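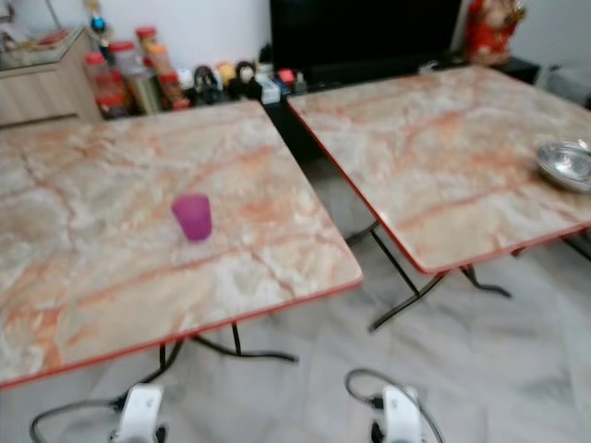
Wednesday, late
Annick Lachance

Third night with the Zondov kit and I still owe Carter a yes or no. Writing this fast, before bed.

Cup again today. Pick up the purple cup, carry it to the other table, put it down by the metal bowl. That's the whole job. Zadach calls it a "starter task" in the booklet, meaning a kid could do it, meaning I should have had it by Monday.

Morning: calibration. Both arms. The booklet says ten minutes. Took me most of an hour, the left one kept asking to be homed again. Called support, got Melnyk, same one as last time, very patient, told me to reseat the cable at the wrist and start over from step 2. Did that. Fine after.

Afternoon better. Left gripper closes softly now that I found the force setting (buried, three menus down, why). On the factory setting it squashed the cup every time. Thin plastic, not the kit's fault exactly, but who is testing this stuff with mugs only? Wrote that on the form.

Second thing for the form: the cables. Too long, too stiff, they loop up wherever they like. I keep stepping around them. Want clips in the box. Even cheap ones.

Third thing, the camera view does not love these tabletops. All that veining in the pattern. Twice it went for a patch of orange streak like there was something to grab. Laid a plain cloth down for a few runs and it behaved, took the cloth off again becuase people at home have the tables they have. Floor tiles don't bother it.

The money. Kit is 1,269 and that's with 30 days to send it back. After that the teaching software is extra if you want more than the basic tasks. Carter thought the whole thing would come in under 1,000 and he's going to be grumpy. Sketden has a one-arm set for less but no returns once it's opened, and one arm is no use for what we want, jar lids etc. Haven't tried jar lids yet. Tomorrow?

What I like: the teach mode. You move the arm by hand, it does it back to you. Got Mom to try it after supper and she didn't need the booklet at all. She wants it to do dishes. Told her not this year.

Leaning keep. Not telling Carter Vachon that untill I've seen the lids done, he'll order a second one.

Need to: charge tablet, email Melnyk about the homing thing, find the shorter power strip. Eat something before starting tomorrow.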